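Frosted Cards and a Very Full Drawer: A Chat With the Owner of Memell

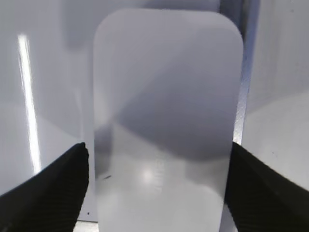 What do you do with a card that's too nice to throw away? Give it one box with a lid, and when the box is full, something has to leave before anything new goes in.

I got that from the woman who runs Memell, a tiny stationery shop in Bivham, and I've been repeating it to everyone since March. She keeps the see-through kind, mostly (the milky plastic ones with rounded corners), and she has 683 of them at home. "I counted once, in the winter, and then I had to lie down," she told me.

We sat on the floor of her back room and went through a drawer together. Paper cards she lets go of pretty easily. The frosted ones, no way! "You hold one up to the window and whatever's behind it goes soft," she said. "I can do that for a whole afternoon."

Her storage advice is simple: stand them upright, never flat in a stack, with a strip of tissue every 20 cards. She dusts them with a dry cotton cloth and skips the sprays. Scratches don't bother her much. "Those are the ones that got used."

She once bought 500 blanks from a printer in Gromell that was closing down, and she's still giving them away as bookmarks. I went home with four, and they're in a shoebox now. The lid still closes, for the moment.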